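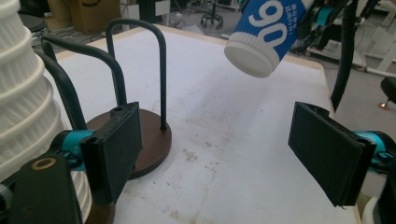
I have kept a notebook of my spending since January, when I moved from Trurnholm to Jurness for my new job. My mother kept one all her life and I always found it a little sad. Now I write in mine every evening, in two colours, and I enjoy it more than I expected.

The first month was a shock. I spent 1,685 dollars and could explain perhaps half of it. The rent is paid separately, so this was only food, the bus, and what I called "various". Various was the biggest line in the book! A friend advised me to forbid myself this word, and it was good advice. If I can't name the thing, I have to sit at the kitchen table until I remember it.

By the summer I was down to 1,117 dollars for a month, and I did not feel poor. I still went to the cinema in Comness. I still bought the good rye bread from Laitinen, which costs more than it should.

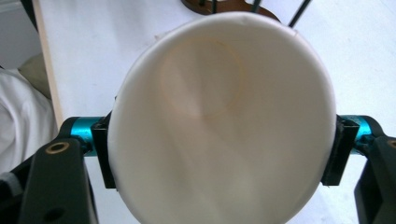 My sister thinks that I have become boring, and that a person who writes down a bus ticket will soon stop taking the bus. She asked me whether I also write down the presents I buy for her. I do, under "family", and I told her so, and she did not speak to me until the dessert.

She has a point, though. There was a week when I refused an invitation to lunch only to keep the page clean, and I am not proud of it.
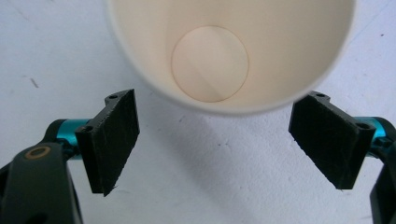 The small sums are the most difficult for me. A big purchase I think about for days, but a small one goes through my fingers and I forget it before I am home. Coffee was my worst line for a long time. I would drink it from a white paper cup, throw the cup away, and in the evening there was nothing left to remind me. Now I keep every receipt in the back pocket of the notebook, and I empty it before I brush my teeth.

I also changed the day on which my month begins. It used to be the first, but my salary comes on the 28th and the two never matched,
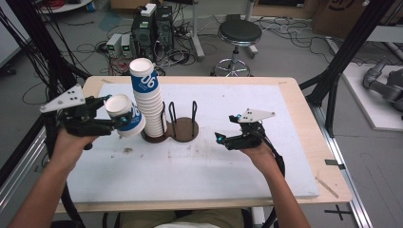
so for three days every month I was living in a kind of no man's land, with new money and an old page. Moving the line was a very small change and my favourite one. The colours stayed the same: blue for what I must pay, green for what I choose.

My goal is to have 3,000 dollars put aside before winter, for a proper bed and a trip home. I am a little over half of the way there. Next I must decide if the bed is blue or green.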